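Kitchen and Household Assistant, Part Time - Drunden Shared House

Applications close 10/15/23

Drunden is a shared house for adults who live independently but want meals and some company through the week. We are hiring one part-time kitchen and household assistant to start in November. The post is permanent after a trial period of four weeks.

Hours are 29 a week, split between early shifts and late shifts. Early shifts begin before breakfast. Late shifts end when the dinner dishes are put away. You will get your shifts in writing two weeks ahead, and swaps are fine as long as both people tell the office.

What the job involves

Most of the work is in the kitchen. You will set out breakfast, help the cook with lunch, and make a simple dinner on the evenings when the cook is off. Menus are planned in advance and you will not be asked to write them. Some residents have allergies, and you must read the allergy sheet at the start of every shift - no exceptions, even if you read it yesterday.

The rest is ordinary housekeeping: laundry, wiping down the shared rooms, taking deliveries from Wirnero, keeping the pantry in order and putting things back where residents expect to find them. Several residents have low vision, so a drawer that has been rearranged is a real problem for them.

There is no personal care in this job. There is some lifting, mostly grocery crates and laundry bags.

What we are looking for

You should have worked in a kitchen, a cafeteria, a school or a home with other people's meals to think about. Paid or unpaid both count. A food handler card is required by your first shift. If you don't have one we will pay for the course.

You need to be able to follow a written list and also to stop and talk when a resident wants to talk. A driver's license is useful but not required. The bus stops on Palamarchuk Street, at the end of our block.

Pay and benefits

Pay is $2,263 a month before tax. Meals on shift are free. Paid leave builds up from the first day, and there is a locker and a staff room with a couch.

How to apply

Send a resume and a short letter to Mylene Rivera at the Drunden office, or bring them by in person. Tell us which shifts you prefer and give the names of two people who have worked with you. We will interview seven people. Each interview is followed by a paid two-hour visit, when you will meet Gerardo De Luca, our cook, and lay out a light lunch.

Please don't call the kitchen line about the job. It rings during meals. 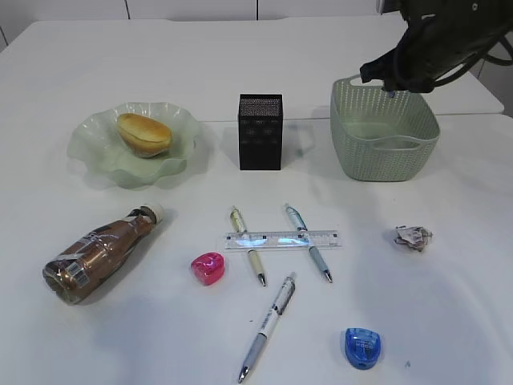

Both with the green ruffled dish and the black mesh pen holder.

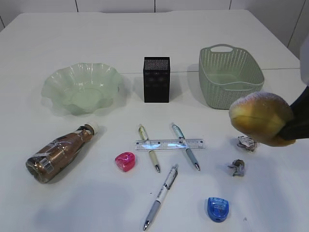
Seren Lougher wrote in to ask whether the late shifts could be worked without any early ones, as she has school drop-off every morning. They can, and she should say so in her letter.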